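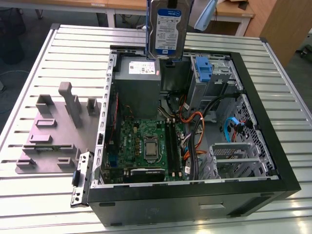
Filed under: People & Places, Small Business

I'd been meaning to talk to Kwesi Ayaaba for ages. He does the books for half the small shops on our side of town, and last September he gave up his office above McKinnon the butcher's and moved the whole business into his back bedroom. I wanted to know how you run a bookkeeping firm from a room with an airing cupboard in it, so I took a lemon cake round and asked him.

"The rent did it," he said, before I'd even got my coat off. "It went up by 696 pounds in one go. I read the letter twice and then I went downstairs and bought some sausages, and I thought, well, that's that."

He had two clients when he started out (a florist and a man who sold sheds) and he still has both of them. The firm is called Zuvness, a name I have never once spelt right on an envelope. I asked where it came from and he groaned.

"My sister made it up. I wanted Ayaaba Accounts, and she said I'd be top of every list and get all the cold callers. So now I'm at the bottom of every list and I get them anyway."

What I really wanted to hear about was the paper. Anybody who has ever kept receipts in a shoebox will know the feeling! Kwesi says he moved house with 3000 of the things, all in envelopes, and it took him most of the winter to scan them in. He did it in the evenings with the radio on.

"I got quite fond of it," he told me. "You learn a lot about people. There's one chap who buys a meal deal every single day and it's always egg. I'd never say anything. But I know."

He's strict about backups now. One copy stays in the house, another goes to Harpreet Marchand, who shares the bigger jobs with him and lives far enough away that they won't both flood. I rang Harpreet afterwards to get her side of it.

"He phones me every Friday to ask if I've checked it," she said. "I have always checked it. I think he just likes a chat at the end of the week."

She was more worried than he was about leaving the office, as it happens. She thought the older clients would hate it, no front door, nowhere to drop things off. A couple did grumble. Then Nora from the wool shop said she'd take in envelopes behind her counter, and most of them seem to like that better, as they can look at the yarn.

I asked Kwesi if he missed anything. He had a long think and another slice of cake.

"The stairs," he said. "I was fitter. And the window, I could see the bus coming."

He's spent 1000 pounds on the room so far, mostly on a decent chair and shelves that don't lean. The desk was his mum's. They've talked about taking on a third person, and Harpreet has her eye on a unit at Sturnora, down by the canal, but he isn't keen yet. He wants to get through one full tax year at home first and see how his back holds up.

I left him the rest of the cake. He asked if I'd kept the receipt for the lemons.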